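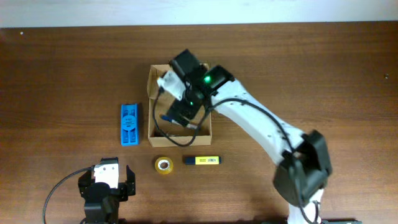

Dosard oil finish, small can – 3 months in

Bought in March after Fathima Matubbar kept going on about it. Did one desk and a bookshelf so far. Quick notes, on my lunch.

Goes on easy. Old T-shirt, thin coat, wait, wipe off. The can says one coat is plenty. It's not. Two minimum, three on the end grain or it looks thirsty.

Smell – strong the first night, gone by the weekend. Slept with the window open.

Color is warmer than I expected. If you want pale, get the Kutside one, it stays closer to bare wood. My brother in law used that on pine and it came out nice, a little flat maybe.

Water rings: left a glass overnight, faint mark, buffed out with a dab more oil. Coffee same. Nail polish remover, no, dont. Thats on me.

Lid is terrible. Dents the first time you pry it up and then never seals right, so I got a skin on top of whats left. Moved it to a jam jar. For this price they could do a screw cap.

Sanding matters more than the oil tbh. I stopped at 80 on the bottom shelf becuase I was tired and it's blotchy and rough. Go finer.

Shipping from Stutstead was slow, box fine.

Would buy again, bigger can. 4 stars, one off for the lid.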